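Dudevov opens remote teaching site for two-armed robots

26 January 2018

Automation company Dudevov has opened a site in Plendden where staff teach robot arms simple handling jobs by remote control.

The site runs 11 workstations, each with a pair of arms fitted with two-finger grippers. An operator moves a set of hand controls and the arms follow. Every joint movement is recorded along with the camera view, and the recordings are used to train software that will later attempt the same job without help.

Work began in September with a small trial. Operators have since recorded 2,697 demonstrations, most of them lasting under a minute. They cover picking up, turning, stacking and sorting light objects such as foam cubes, cups and small boxes.

Dudevov said it chose foam cubes for the first round of tasks as they are cheap and do not damage the grippers when an operator presses too hard. The printed numbers also let staff give exact instructions, such as which cube to move and which face should end up on top.

New operators get 3 days of practice before their recordings are kept. The company said roughly 92 percent of the demonstrations made so far passed its checks. The others were thrown out, mostly for dropped objects or long pauses.

The arms are leased from Shimada, which also supplies the hand controls. Neither company gave the value of the deal.
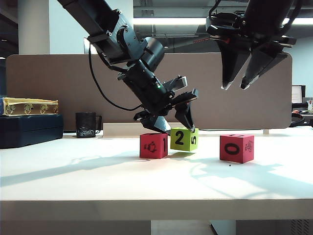 A gripper tilts a numbered foam cube at a Dudevov workstation.

The first customer for the trained software is Lendomura, a packaging firm that wants to use it for sorting small returned goods. Lendomura plans to send its own items to Plendden in the spring – mainly pouches and small cartons – so that operators can record tasks closer to those done in its warehouse.

Dudevov said it would add a night shift if the Lendomura work goes ahead on schedule. It has not said how many operators it expects to hire.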